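Print this page | E-mail this page

Robots in the Operating Room: Who Makes the Rules?

A guide for readers in grades 4 through 6
Last updated: October 17, 2020

A surgical robot is a machine that helps a doctor do an operation. It does not decide what to do. A surgeon sits at a set of controls and moves them by hand, and the robot's small metal instruments follow those movements. When the surgeon's hands stop, the instruments stop.

Operations are serious work, so every hospital that uses a surgical robot must follow rules. Some rules come from the government. Others come from groups of experts who write standards. A standard is a written agreement on how a thing should be made or used. The Ranley Children's Health Library prepared this page to explain the rules used at Ranley Hospital.

Rules for the surgeon

A doctor may not use the robot on a patient until training is finished. At Ranley, each surgeon must complete 60 hours of practice. Much of that time is spent on stitching. The thread a surgeon uses is called a suture, and it is pulled through the tissue by a curved needle. Learners must show that they can pass the needle, pull the thread gently, and tie a firm knot. 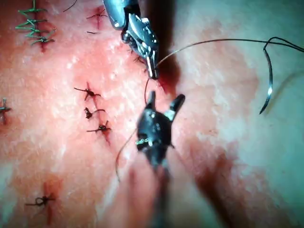 A teacher checks the knots after every practice session. A knot that is too loose may come undone. A knot that is too tight can harm the tissue it is meant to hold together. Learners who do not pass must practice again before they take the next test. Surgeons who have already passed are tested again every December.

Rules for the machine

The robot has rules of its own. Before each operation, 2 trained staff members go through a written checklist together. One person reads each line aloud, and the other person checks it. They make sure that:

- every instrument is clean and moves smoothly
- the stop button works
- the surgeon can see clearly through the camera
- ordinary hand tools are ready in case the robot must be moved away

Every 90 days, an engineer inspects the whole machine. The engineer writes down what was tested and signs the report. If any part fails, the robot may not be used until that part is repaired and tested again.

Rules that protect the patient

Patients and their families have the right to know that a robot will be used. The surgeon must explain the plan in words they understand and answer their questions. A family may ask about other ways to do the operation. Children may ask questions too.

If something goes wrong, even something small, the team must report it within 7 days. Reports are used to make the rules better. They are kept private.

Words to know

Instrument: a tool used in an operation.
Standard: a written agreement on how something should be made or done.
Suture: a stitch, or the thread used to make one.
Tissue: the material that parts of the body are made of.

Text by Tia Furnival, Patient Education Office.

Contact the Library | Copyright 2020 Ranley Children's Health Library | Back to top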